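Ticket 1526
Queue: Returns and alterations, Ranum counter
Raised by: Hafþór Stougaard
Status: open, waiting on Helberg
Priority: normal (was low)

Summary: customer says jeans + belt came back from us wrong. Two complaints. Waistband sits crooked with the belt done up, and leather end of belt coming apart. Wants both sorted or money back on the shortening.

09:10
Bag found under the counter, no slip stapled to it. Ticket number was written on the bag in biro, which is the only reason I know whose they are. Please staple the slip. Asked for this in May as well.

Order history: legs shortened 2 cm, hem reattached, nothing booked on the waist or the loops. Belt not listed as received. So either it was in the jeans when they were handed over and no one wrote it down, or customer added it afterwards. Rang, no answer, left message.

09:35
Customer rang back. Belt was in the jeans the whole time, she never takes it out. Says it was "fine in all the loops" before. Leather end was already a bit rough but not like now, her words. I can't prove it either way as we have no intake note. Don't argue the point.

Legs: measured both, match to the slip we have on the system. Hem is ok. Not touching the hem.

10:05
Had them out flat on the table. Things to look at before anyone reaches for a needle:
- loops, all of them, pull test by hand
- is the strap through every loop
- leather at both ends of the belt
- buckle, does the prong move freely

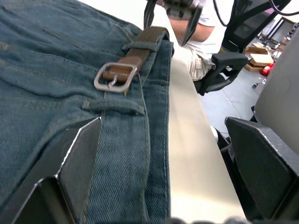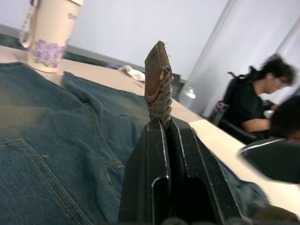

belt and jeans, Ranum table

Strap not going through the loop under the buckle. Lying flat there instead. That'd do it for the crooked waist, belt pulls up on one side and the waistband rolls. Loop itself is stitched down at both ends so no repair booked for it.

Leather tab on the tip: stitching along the curve still there, threads poking out at the very end, worn patch in the middle with a paler orangey colour showing. Buckle end tab looks sound to me, smooth, folded round the bar.

10:20
Took belt right out and rethreaded from the left, every loop. Did it up on the dummy. Waistband sits level. Took it off and on again twice to be sure, still level. So complaint one is a threading thing, no charge, no sewing.

Whoever pressed these probably slipped the belt half out to get the iron in and missed a loop going back. Not blaming anyone. But if it comes out, it all goes back in, or it goes in the bag seperately with a note.

10:50
Leather end. Options:
a) trim the loose threads, dab of the Wutard edge glue, leave the rest. Ten mins.
b) take the tab off, new leather, restitch. We don't have that brown. Helberg might.
c) send the whole belt to Farahani, they do bags and straps. Quoted me 8 days last time for something similiar.

Would not do (a) on its own. Patch is on the fold and it'll go again. Also the strap is fabric, not solid leather, so once the tab goes the end will start to fray out and then it's a bigger job.

11:15
Emailed Helberg with the colour, asked for an offcut, smallest they'll sell. Told them olive-brown strap, mid brown leather, pale thread. Asked for thread too if they have it.

11:40
Rang customer again. Explained loop, she was ok about it, laughed a bit. Explained the tab. She'd like (b) if it's under a tenner, otherwise just wants the belt back as is. Happy to collect jeans now and belt later. Told her no charge on the jeans. She asked about the money back on the shortening, I said legs are correct to the slip, she measured while on the phone against another pair and agreed. Closing that bit.

13:30
Jeans folded, bagged, slip STAPLED. Shelf 93. Belt in its own envelope, same ticket number, in the drawer with the zips.

14:05
Helberg replied. Two browns, neither named anything useful. Sending swatches of both with tomorrow's delivery. Thread they have. Can whoever's on in the morning hold the swatches against the tab by the window and not under the strip light, everything looks orange under there.

14:10
To do
- swatches, pick one, ring customer with price before cutting anything
- if neither is close, ask Farahani for a quote
- intake form needs a line for "belt left in y/n", I'll ask for it but someone else please ask too
- jeans can be collected any time, she has the text

Leaving open. H.S.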